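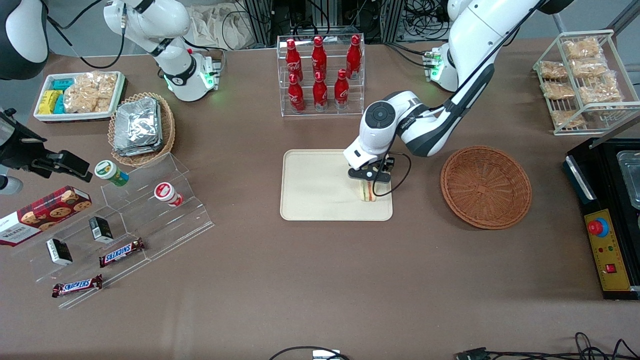 Snack table layout, second pass
Notebook - Otwood room, Sunday

Home | Notebook | Layouts | Stock | Search

Purpose: settle where things live on the brown table so that it can be laid the same way each time. First pass (December) was abandoned after the Murkton order came in with larger packets and nothing fitted its old place.

Positions as of this entry:

Bottles. Clear acrylic two-tier rack at the back, near the centre. Three Coca-Cola on the upper tier and three on the lower. Full rack is the standard state. Labels to the front.

Crunchy snacks. Clear bags, golden contents, stacked in rows in the white wire rack. More of the clear bags share the white rectangular tray with the small yellow and teal boxes: boxes to the left, bags to the right. I considered moving all the bags to the wire rack and giving the tray over to boxes. Rejected for now. The wire rack gets untidy once the rows go above the side wires.

Foil packets. Silver, stacked in the round woven basket next to the rectangular tray. The basket has no flat base to speak of and the stack leans if it is built too high. Lay the first layer flat and keep the seams facing down.

Second basket. Reddish brown wicker, right of the cream tray. Left empty. Intended for fruit or bread rolls, undecided.

Cream tray. Rounded corners, middle of the table. Sandwiches only. Triangular cut, lettuce and a pinkish filling. The tray was tried closer to the front edge last time and got knocked twice, so the middle it is.

Red cookie box. Stays on the left. Do not stack anything on it, the lid gives.

Notes on the sandwiches

The triangles hold together better when the lettuce is dried before assembly. Wet leaf lets the top slice slide and the point opens up. Tested with Ikonen sliced white and with the Trindalel loaf. The Trindalel is the firmer of the two but the slices vary in thickness, and the thin ones sag at the point when picked up by the crust. Ikonen is softer and more even. Staying with Ikonen.

Filling spread to the edge on the two short sides, stopped 19 mm in from the corner. Any closer and it squeezes out when cut. Cut with the long bread knife, one stroke, blade wiped between sandwiches.

Weights: up to 200 g per sandwich before the bottom slice bends noticeably. Heavier ones looked generous and were a nuisance to pick up.

Table

Wiped down with the ordinary surface cleaner before laying. Crumbs collect behind the bottle rack, so lift the rack out and wipe under it - going round it leaves a line. The acrylic marks easily. Soft cloth only, no paper towel.

Clearance between the cream tray and the front of the bottle rack set at 300 mm with the steel rule. Less than that and a sleeve catches the lower bottles when reaching over. The cloth bag against the back wall needs folding and a proper hook.

Open points
- Wire rack: find out whether a second one fits alongside. Measure first.
- Decide on the empty basket.
- Small tongs for the sandwich tray. The Murkton ones are too wide in the jaw and dent the bread.
- Reprint the position sheet with the cream tray in the middle. The copy on the door still shows the December layout.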